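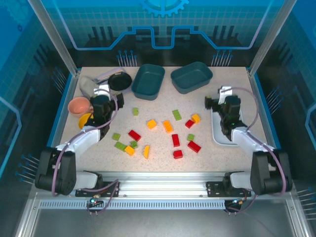
Sorting is the oldest office job in the world, and most of us first did it on a tabletop or a carpet, badly, with building blocks. Before you can put a thing away you have to decide what it is a kind of, and that decision is harder than lifting it. Take a loose cluster of green, orange and red blocks with a pair of dark teal bins standing behind it. Three colours, two bins. Somebody is going to have to share, and whichever colours share, a rule has been made. You may call it tidying up. This book calls it classification, chiefly so that it can charge more.

Chapter 4: A Place for Everything, and Other Optimistic Statements

In Chapter 3 we looked at how much a household owns. We now turn to where it all goes. The chapter is concerned with small loose objects, the sort that travel in groups and are found later by bare feet. Large objects such as wardrobes have been dealt with already, and tend to stay where they were left.

Three terms will be needed. A category is a set of things we have agreed to treat as alike. A container is whatever holds them. A boundary case is the object in your hand when you have run out of patience. Students often assume that categories come first and containers are then bought to suit. In most homes it happens the other way about - the containers arrive, usually in a sale, and the categories are squeezed to fit.

The Liveck household survey, which we shall use throughout, asked 229 families to describe how they put away toys and kitchen things at the end of the day. The answers ran from strict sorting by colour to a method entered on the form as "in". A smaller study in Skurno gave families 30 minutes and no instructions. Several spent most of the time discussing the instructions they might have had.

Both studies raise a question we will return to in Section 4.3: how fine should a category be? Colour is quick to see and of little use when you want a particular size of block. Size is useful and slow. Sorting by both demands more bins than anyone has shelf for. A pan and a bowl may live together under "kitchen" quite happily until supper has to be cooked, at which point the cook wants a much narrower word.

Section 4.1 deals with sorting by a single feature. Section 4.2 takes two features at once, and readers who share a home may wish to work through it alone. You will need a mixed handful of small objects, a flat surface and two containers of different sizes. Keep the objects out until the end of Section 4.4. You were probably going to anyway.

Related chapters
Chapter 2: Drawers and Their Contents
Chapter 3: How Much Is There?
Chapter 5: Labels, and Who Reads Them
Chapter 7: The Assefa Method of Stacking
Case study: Moving House in Nisness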